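Calado Self-Healing Cutting Mat, Green
Plostgate item 234

The Calado mat is a flat work surface for hand cutting, layout and general bench use. It protects the table under it and gives printed references for squaring and angle work. The surface closes over light knife marks, so a fresh blade can be run over the same area many times before the mat has to be turned or replaced.

Printed references
Grid: fine white lines on green
Angles: diagonal white guide lines
Pattern: large triangles toward one corner

The print is intended for layout. For finished dimensions, work from a steel rule and use the grid only to keep the material square.

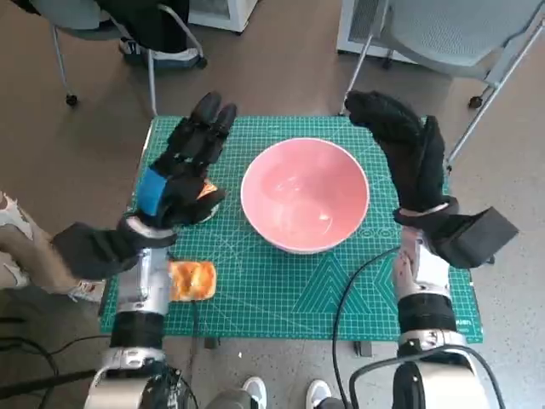
Calado mat in green on a small table, with a round pink bowl and toasted bread.

Sizing
Measure the tabletop before ordering. The mat should lie fully supported, with no overhang on any side. An unsupported edge will curl over time and the curl is difficult to remove. On small tables, allow clearance at the sides for rulers and tools that extend past the mat.

Use
Rotary cutters and fixed or snap-off craft knives are suitable. Hold the blade vertical and make several light passes on thick stock. Serrated blades, chisels and hot tools will damage the surface permanently. The mat is not a food preparation board. Items may be set down on it, but do not cut food on it, and wipe up crumbs and grease before the next cutting job.

Care
Wash with cool water and a drop of dish soap, using a soft brush along the grid lines to lift fibers. Air dry flat. Keep away from radiators, direct sun and parked cars. Do not roll or fold. Store flat or hang from a wide clip.

Ordering
Sold singly or in cartons. Carton orders of 100 or more ship from the Numberg warehouse on pallets; smaller orders ship flat between boards. Replacement blades and the Trilterau steel rule are listed separately.

Returns are accepted on unused mats in original packing. Mats that arrive bent should be reported before use, with the carton label kept.

Page revised Monday, October 3, 2022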